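Search this blog... Go

Fri 26 July

Towels, again

I know, I know, I wrote about the linen closet last September and promised that would be the end of it. But the closet at the Hellby house is a different animal. It is narrow and deep, with one high shelf I can only reach from the step stool, and when we moved in I simply pushed everything onto it and shut the door. For 23 months that was my system. Then we had guests coming for a week, and every time I pulled out one towel, three more came down on my head, and I decided enough was enough.

So I emptied the whole thing onto the bed and sorted it over a long morning with a pot of coffee. Some of it was easy. The thin striped ones from our first apartment went to the animal shelter, and so did a beach towel I'm fairly sure was never ours to begin with. The white ones were harder. I love a white towel — my grandmother had nothing else — and a good thick one with a woven band near the end is a pleasure to fold, even if it takes up twice the room of the others.

My way is to fold in half the long way, then in half again, then press it down with a flat hand before the last fold so the air goes out. The pressing matters more than you'd think. A plush towel will puff itself right back up if you let it.

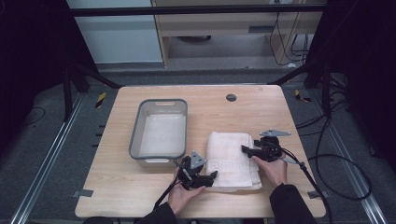
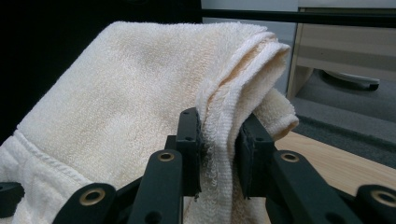 For baskets, I went around and around. I had my heart set on some pretty woven ones from Pandimdale until I saw that they were 398 for the set, and I laughed out loud in the store. What I ended up with is plain plastic with a handle opening at each end, and I have come to be very fond of it. You can slide it out from a high shelf with one hand on the near handle, and it wipes clean. I do like to lay a flat cloth in the bottom first, a habit left over from my bread baskets, I suppose.

Bath towels go on the middle shelf now, hand towels below, and the high shelf holds only the spare quilts, which I need maybe twice a year. Washcloths are still a problem. I have 26 of them and they slither. If anyone has a trick for washcloths that doesn't involve rolling (I've tried rolling, they unroll), please leave it in the comments.

Next up is the drawer under the oven, which I have been avoiding since spring.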